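Chapter 5
Sorting and Putting Away Small Parts 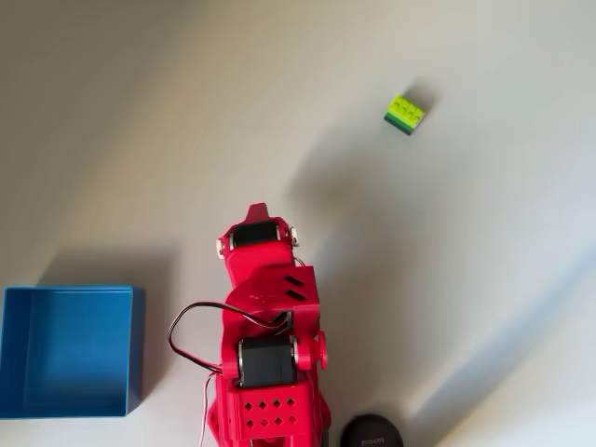 Most rooms in which people make, build or play contain a large number of small items. Building bricks, buttons, beads, screws and game pieces are bought in sets, used in ones and twos, and returned to storage one piece at a time. The way in which they are returned decides how easily they can be used again. This chapter deals with that last step. It considers the work surface, the box and the single piece, and the order in which a person should attend to them.

Students who have completed Chapter 4 will already know how to group household items by size and frequency of use. The same principles apply here, with one difference. A large item left out of place is usually noticed by the next person to enter the room. A single brick is not, and it may remain on a table or under a chair until the set to which it belongs has been given away.

Learning objectives

After studying this chapter, the student should be able to:
Prepare a table for sorting.
Select an open or lidded box suited to the parts being stored.
Explain the difference between sorting by color, by shape and by set.
Carry out a final check of a surface and record any stray pieces.
Plan a storage routine for a shared room.

Key terms

Clear surface: a tabletop on which nothing remains except the items being sorted and the container that will receive them.
Receiving box: the container into which pieces are placed during sorting. It may or may not be the container in which they are finally stored.
Stray: a single piece found apart from its set.
Home: the fixed place to which a piece or a set is always returned.

5.1 The Case of the Frandsen Playroom

In April, the Frandsen Family Center asked Yvonne Ackroyd to review the storage of its building bricks. The center owned 800 bricks according to its purchase records. They were kept in one deep chest, and children were expected to return them at the end of each session. When the contents of the chest were counted, there were 647.

Ms. Ackroyd and her assistant, Reece Haworth, spent a full day searching the playroom and the two rooms that opened from it. Bricks were recovered from coat pockets in the lost property cupboard, from a box of crayons and from behind a radiator. Others had been left on tables in plain view. Staff had walked past these pieces during the week and had supposed that someone was still using them.

The review made two findings. The first was that the chest was too far from the tables. Children carried bricks across the room in their hands, and pieces fell on the way. The second concerned the color of the tables, which were covered with a patterned cloth. A small green brick could lie on that cloth for several days without being seen.

The center removed the cloths and placed a shallow plastic box on each table. The chest was kept for the larger pieces only. A fuller account of the changes, including the floor plan before and after, is given in Section 5.4.

5.2 Preparing the Surface

Sorting should begin on a plain surface of a single color. Pale gray or white is suitable for most parts, although white and clear pieces are better sorted on a dark mat. The surface should be wiped and dried before use. Cups, papers and tools that have no part in the work should be moved to another table.

The receiving box is placed to one side, within easy reach of the hand that will be used. A right-handed person may prefer the box on the left, so that the right hand can gather pieces while the left steadies the box. Either arrangement is acceptable, provided that it is kept throughout the session.

Boxes used for sorting should be open at the top and low enough for the contents to be seen from a seated position. Lids are fitted afterward. A box that is filled to the rim cannot be checked without emptying it – a common fault in shared rooms – and a limit of 300 small bricks to a box is recommended for the exercises in this book.

5.3 Handling the Single Piece

Pieces should be picked up one at a time during the final stage of sorting, even where handfuls have been used earlier. The piece is lifted, identified and placed in the box. Dropping pieces from a height causes them to bounce out, and thin parts may crack.

Where a piece cannot be identified, it should be set apart in the middle of the clear surface and left until the remaining work is finished. It is then compared with each set in turn. Students should resist the habit of placing unknown parts in a general tray, which soon becomes a second chest.

Before reading further, complete Exercise 5A with a partner. One student sorts while the other keeps the record sheet, and the two then change places.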